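室内装饰材料与表面 第六讲讲义:纹样、拼接与视觉重量

本讲接着上一讲的石材部分往下讲,前半段收尾仿石纹饰面,后半段进入织物与地毯类材料的拼接。请各位带上练习本和上次发的色卡。课后作业写在最后,交作业时间是星期日晚上之前,发到课程邮箱即可。

一、仿石纹饰面的几个判断点

天然大理石的纹理来自矿物杂质在变质过程中的分布,所以每一块板都不一样,同一块荒料切出来的相邻两片也只是相近。仿石纹饰面是印刷或压制出来的,图案有一个固定的重复长度,行内一般叫“版长”。版长越短,铺开以后越容易看出规律。小样上看着很自然的花色,铺满一整面墙之后常常会出现成排的同一块斑,这是选样时最常见的失误。

检查的办法很简单。找出图案里最醒目的一处,比如一块颜色偏深的云斑,或者一条明显的斜纹,然后沿着铺设方向去找它的下一次出现。如果站在正常观看距离上一眼就能找到,这个花色就不适合大面积使用。Rizzi 展厅那次参观,大家对着大板找重复,多数人先找斜纹,其实先找斑块更快。
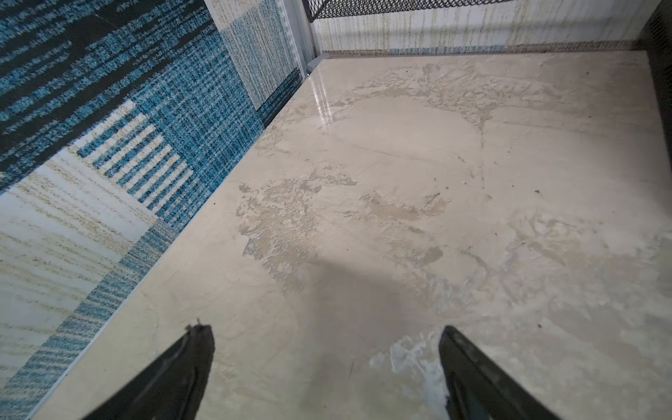 米色系花色还有一个问题,就是底色偏暖还是偏冷。单独看一块板很难判断,要把它和一张纯白的纸放在一起,再和一张中灰的纸放在一起,各看一遍。偏黄的米色配冷灰的墙面会显旧,偏灰的米色配原木会显脏。这两种搭配不是绝对不能用,但要知道后果,并且在灯光下再确认一次。

关于光泽:高光面会把灯具和窗户的倒影带进来,纹理反而看不清;哑光面纹理清楚,但手印和划痕的表现要看具体产品,不能一概而论。做方案时,水平面和垂直面即使用同一个花色,也可以选不同的光泽度。

关于接缝:浅色底的饰面,接缝胶的颜色宁可略深,不要略浅。略浅的胶线在侧光下会非常明显。板边的纹理能对上就对,对不上就索性错开半个版长,最难看的是差一点点对上。

二、织物与地毯类材料的拼接

拼接的历史比成卷的宽幅面料长得多。早期的织机幅宽有限,要做大件只能把窄条缝在一起,后来旧料再利用又形成了一套单独的做法。今天市场上的拼接地毯大致有三种来源。第一种是真正的旧毯裁片,经过清洗、剪绒、重新染色之后缝合;第二种是新毯裁片,按拼接的样子做;第三种是整块机织或印花,只在图案上模仿拼接,并没有接缝。

三种的价格差别很大,耐用程度也不同。辨认时翻到背面看。旧毯裁片的背面通常加了一层衬布,把接缝盖住,捏一捏可以感觉到缝份;整块印花的背面是平的。只看正面照片是判断不了的,各位在网上选样时要记住这一条。

Graziella Pagano 在她的课堂笔记里把拼接的构图分成“散点”和“成带”两类。散点是指深浅色块分布没有明显方向,眼睛在上面到处跳;成带是指同色或同深浅的块连成横向或纵向的条,眼睛会顺着走。散点适合面积不大、周围比较安静的地方。成带可以用来拉长或压低空间,但要和家具的方向一起考虑。

三、视觉重量 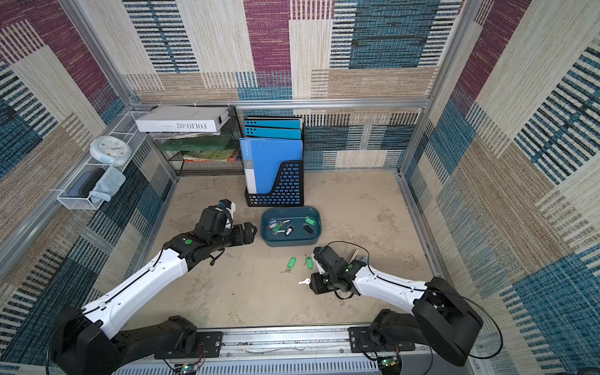 所谓视觉重量,是指一个色块在画面中吸引注意的程度,和它的面积、明度、饱和度以及内部纹理的密度都有关系。面积相同时,深色重于浅色,高饱和重于低饱和,密条纹重于素色。把这几个因素分开练习,比一上来就讲整体效果有用。以图中的拼接织物墙面为例,后墙靠近顶部中间是一大块酒红色,它右边是带条纹的深蓝色块,这两块把重心提到了上部;米色和奶油色的块散在其间,起到间隔的作用。右侧墙面以蓝色和米色的条纹块为主,条纹密,所以分量也不轻。地面是斑驳的黄褐米色,没有分明的色块,视线不太会停在那里。

初学者容易把视觉重量理解成“深色放下面”。这条经验在普通居室里多数时候成立,原因是人习惯了地面重、天花轻的关系。但它只是一个起点。把重色放到上部会产生压迫感,也会让空间显得更紧凑,餐厅和小型展厅有时正需要这种效果。Fulvio Valentini 设计的 Turadow 茶室就是把最深的织物挂在视平线以上,下部留给浅色的座椅。

条纹的方向另外说明。横条纹让墙面显宽,竖条纹让墙面显高,这个说法大家都听过,但它依赖条纹的宽度和对比度。条纹很细、对比很弱的时候,远看会混合成一个中间色,方向感消失。测试方法是把样品贴在墙上,退到房间另一头看。样品边长不到 16 厘米的,退远以后基本看不出东西,应当向供应商要大样。

四、用量与损耗

拼接类材料的损耗要单独计算。整幅面料按幅宽排料即可,拼接件要考虑每个裁片四周的缝份,还有因为避开瑕疵而放弃的部分。课堂练习统一按 14% 的损耗率计算,实际项目以供应商给出的数字为准。预算练习中,Skalon 小样每套按 500 元计,不含运费。

如果墙面有转角,先决定图案是否绕过转角。绕过转角时,转角处最好落在一个色块的中间,避免落在接缝上,否则接缝受力,也容易翘起。两面墙重复同一套色块时,要错开起始位置,免得在角上形成对称,像翻开的书页一样。

五、作业

1. 从 Ambridge 样册中选一种米色仿石纹花色,量出版长,画出铺满一面墙时最醒目斑块的位置。

2. 用 18 个色块做一幅拼接构图,颜色不超过四种,其中至少一种带条纹。先做散点,再用同样的色块改成成带,两稿都要交。

3. 在第二题的任意一稿上标出你认为最重的三个色块,各写一句理由,只谈面积、明度、饱和度和纹理密度,不谈喜好。

参考读物仍用九月发的书单,本讲对应织物部分的前两篇。下一讲讲窗帘的褶皱倍数,请提前量好自己房间一扇窗的净宽和净高。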